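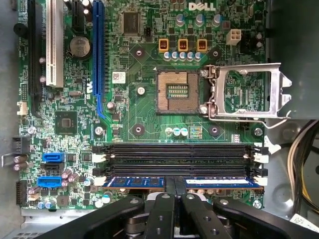

Judit Rácz has argued in our comment pages that a school district or repair shop that can afford a robot cell for old desktop computers can afford to throw the computers away. Her point deserves a fuller answer than it received. The Sedeck bench kit is now offered to public refurbishing centers on a yearly lease, and those centers will have to defend the cost.

The kit is made up of grippers, a printed parts fixture and the software that guides the arms through memory, processor and drive handling. Sedeck sells it as a complete service. In the view of this institute, it should be bought as a fixture first and as a robot second.

What the fixture contributes

Most of the trouble in this kind of work comes from parts that have no fixed place to go. A technician sets a processor down on whatever is near and remembers where it is. A machine needs a pocket of known size at a known position. The gray printed trays supply this, and centers that have no plans to automate could use them at once. Sedeck will not sell them separately. Khoa Châu raised the matter with the company in August and was told that the trays are licensed as part of the whole. We consider this a mistake, and one that buyers should press on.

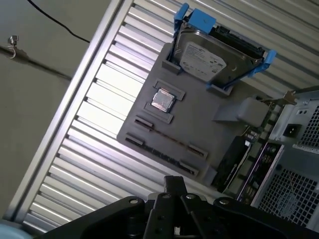

What the lease leaves out

The standard agreement covers 11 computer models. A center that receives mixed donations will pass that limit quickly, and each added model carries a setup charge. Drarkden, the competing service, charges more per month but includes new models without a fee. For a center handling 2,000 machines a year, the second arrangement may well be the cheaper one.

Processor sockets remain the weak point of every product we have reviewed. The contacts bend easily, and a bent contact can cost the whole board. Neither supplier accepts liability for this damage in its base contract.

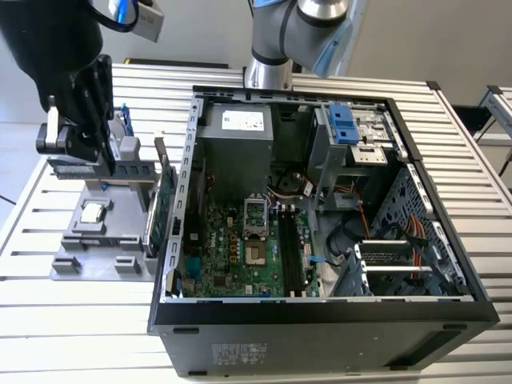

Memory is a more forgiving part, and a buyer who wishes to begin with a narrow trial should begin there. We recommend a trial of 300 machines, with the supplier's staff absent for the final 20, before any lease is signed.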